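The Red Wash

My aunt left me two things, her flat above the Đặng bakery and strict instructions about the laundry. The instructions came on the back of a Clameo catalogue, in purple pen, and the first one said REDS ON THEIR OWN, underlined so hard the pen went through the paper.

I didn't listen. I was thirty-four and I'd been doing my own washing for years (badly, but still), and that first February I put everything I owned in together and came out with pink pillowcases, pink socks and a pink good shirt that I'd paid 599 dollars for in a moment of madness before a wedding. I wore it to work anyway. People said it was a nice colour on me!

So now there's a red wash. I do it at six in the morning when the bakery ovens are already going downstairs and the whole place smells like buttered toast, and I sit on the floor beside the machine with my tea, because my aunt used to sit there too and I suppose it's catching. She said you could hear when a load was unhappy. I thought she was pulling my leg until the time a coin got in, and it clacked away in there like a tap dancer, and I swear the whole load sounded miserable.

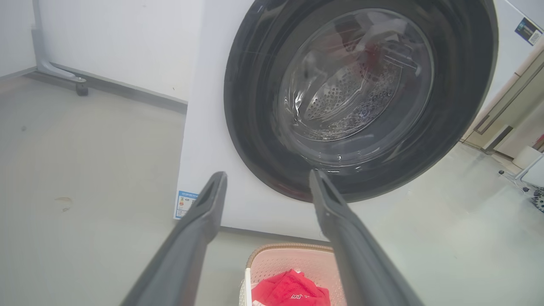 One red in the drum, one still in the basket.

The red top with the little logo was hers. Sendness Swim Club, a club that had more than 100 members once and was down to my aunt and a man with a bad hip by the time the pool closed. I can't wear it, it comes down to my knees, but I wash it every few weeks all the same. It gets musty in the cupboard. Well, it doesn't really. I just like getting it out.

The other red is mine, from the Tinow markets, and it's the one that did the damage to the shirt. It has bled in every wash I've ever given it and I don't know where it keeps it all. There can't be any dye left in the thing. I've thought about throwing it out, but then hers would have to go round on its own, and that seems a lot of water for one old swim club top.

Anyway, this morning I got down there with my tea and had my hand on the basket when somebody knocked. Six in the morning! I thought it'd be the bakery wanting to complain about a leak. It was the man with the bad hip, all puffed from the stairs, holding a plastic bag with a red top folded up inside it.

"She always did mine with hers," he said.

I put the kettle back on.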